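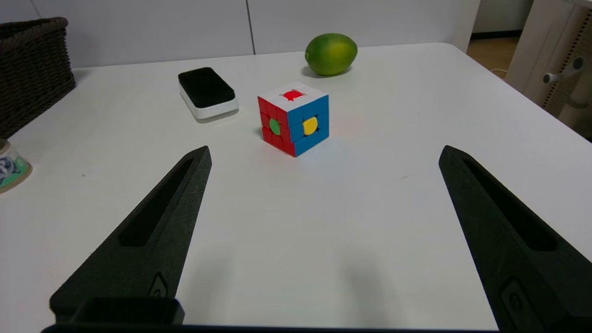

Wrist camera, cube between the fingers, lime behind.

May, Sunday, late afternoon

Came in to do the equipment list in peace and ended up playing with the arm for an hour first, so these notes are a bit of everything. Harish wants a number from us before the group meeting and I'd rather give him one I can defend than the one we scribbled on the whiteboard (which has been wiped anyway, so that's that).

Starting with fingers. The black ones we have on now are fine. I like the taper, and they get in beside the cube without knocking into whatever is behind it. What I don't like is that we own one pair! Veronika has been saying this since the winter and I've been nodding and doing nothing. If one goes, we stop. Drulby sell them at 52 a pair and I want six pairs on the order. Pirmin thinks three would do, and says we could print our own for the easy objects. We could, but then somebody has to print them, file them, fit them and find out they're a touch too wide, and I know who that somebody is. Six pairs, 312, moving on.

Second thing, the wrist camera. I keep going back and forth. On the cube it does very nicely, you get the corner pointing at you and three faces to look at, and the colours are easy to tell apart. The lime reads well too, mottling and all. But the things at the left side of the table are half out of view from there, the woven basket and the round tub with the cartoon animal on it, and if we're going to ask the arm to put things into a basket I'd like it to see the basket. Choices as I see them:

- A wider lens on the same camera. Cheapest. Efe worries about the bending at the edges and he's probably right, he usually is about lenses.
- A second camera on a post over the table. Grimeo do a kit with post, clamp and cable for 839. Dear, but it comes as one box and I wouldn't have to make a bracket.
- Move the basket. (Hannelore's suggestion, free of charge. Annoyingly good for the short term.)

My vote is the Grimeo kit, with Hannelore's method until it arrives. I'd skip the wide lens altogether, because we would only end up buying the second camera afterwards and then we've paid twice. Efe, if you disagree write it in here and don't tell me in the corridor, I forget everything people tell me in the corridor.

Third, objects. This always gets left off the budget and then comes out of the coffee tin. I went through what we've been using and it's really whatever people had in their bags: cube, lime, the flat thing with the soft black top. As a starting set it's not bad at all. You've got something with hard corners, something oval that wants to roll, and something low with a dark top on a white table. But a lime doesn't last, and every new lime is a different lime, so comparing one month's grasps with another's is a bit of a fib. Didenko list a set of rubber fruit and household shapes for 56. I'd get one set and keep buying real limes as well, since I do want the mottled, knobbly, never-the-same version in there for the later trials. Fruit can go down as consumables, Harish, please don't strike it out this time.

The table. I'd pencilled in a matt mat because of the reflections. Looking again at this afternoon's view, there's a reddish glow on the white surface just to the right of the cube, faint shadow too, and I wondered whether that would bother the colour sorting. I don't know yet. Pirmin has offcuts of grey cloth at home and says he'll bring one, so we try that before spending anything. Left at zero on the list, with a question mark.

Lighting, same story. The shadows under the cube and the lime are soft enough that I can't bring myself to ask for money. If the cloth makes everything look gloomy we'll talk.

Now the big one, which I've been putting off: do we ask for a second arm? Veronika and I argued about this over lunch and I think we both changed sides. Her point (at first) was that one arm means one person working and three people waiting. Mine was that we don't have the table space, and that a second arm brings a second set of everything else on this page. Then she started worrying about maintenance and I started thinking how lovely it would be not to share. So, no decision! What I've done is write to Istari and ask whether they'd lend or rent one for a month. If they say yes, we find out if we'd use it before anybody signs for anything. If they say no, the arm goes on next year's list and we get properly organised about booking slots, meaning a sheet of paper on the door that people don't ignore.

Running total for Harish, leaving the arm out:

Fingers, six pairs (Drulby): 312
Overhead camera kit (Grimeo): 839
Object set (Didenko): 56
Cloth: 0 (?)
Sum: 1207

Delivery isn't in there. Drulby's page wouldn't tell me without an account and I wasn't going to make one on a Sunday. I'll ring them.

Still to do, before I forget:

Ask Efe what length of cable the overhead camera needs if the computer stays where it is. The kit cable looked short to me in the drawing.

Check the finger fixings against Drulby's sheet. They've changed the base on the newer ones and the small print mentions an adapter, which would need adding to the list if it applies to ours.

Hannelore to say whether her students want the cube solved or scrambled at the start of each run. I've left it with a few squares out of place. It makes no odds for gripping, but the colour people may care.

Find out if the kit can be bought without the post. I have a feeling there's one in the store cupboard behind the old monitors.

Kettle's on, going back to the arm for a bit.

Workshop notebook, shared copy | Questions to Harish Nigam or leave a note on the page | Back to top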